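Search this site Go

Small shelves, small flats and why I've stopped buying boxes

9 March 2024

I moved into the flat in Bemville last May with 53 boxes, and I'd like to say they were full of important things. They were not! One had nothing in it but phone chargers and half a candle. My new place has one cupboard, and the boiler lives in it, so you can imagine how the first week went.

My answer was to buy storage. Lidded tubs, under-bed bags, a Clotis drawer tower that leaned to the left from the day I built it. I spent 48 pounds on tubs alone, then had nowhere to put the tubs. The hall became a sort of obstacle course and I stubbed the same toe over and over.

What changed things was a wet bank holiday when I tipped the lot out on the bed — chargers, tea towels, three tape measures — and only put back what I'd used since moving. The rest went to the charity shop on Dranow Road in four trips. I missed a fish slice. I have since bought another fish slice.

Now I like things out where I can see them. Mugs on a hook, keys in a bowl, and the everyday stuff on little open shelves that sit on a surface (no drilling, my landlord would have kittens). You get two levels where you had one and the space underneath still works for tall things. Plain pale wood suits me best, it goes with everything and doesn't mind a scratch.

A little wooden shelf on a white table: 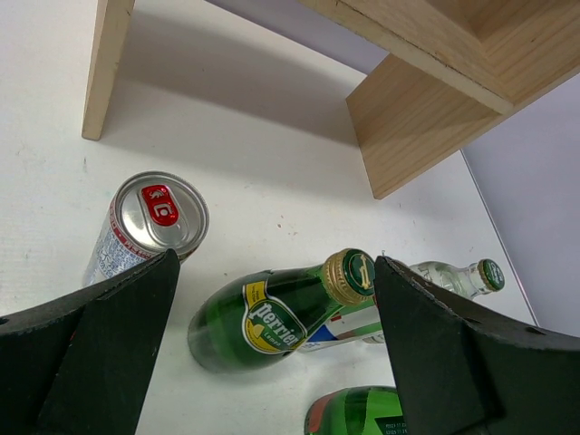
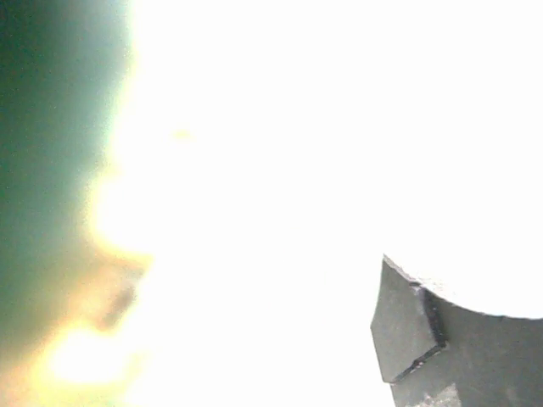
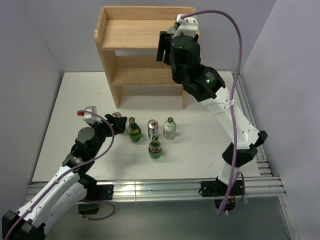
What I'd tell anyone moving

Live in the place for a month before you buy a single container. Measure your depths as well as your widths, I always forget depths. And don't put anything heavy up high if you're short like me and get things down by hooking them with a wooden spoon.

Next job is the bathroom, where the Darwish cabinet the last tenant left behind won't shut. I've tried soap on the hinge. Suggestions welcome, I'm down to sticky tape.

Shared 48 times | 9 comments

Contact | Copyright | Back to top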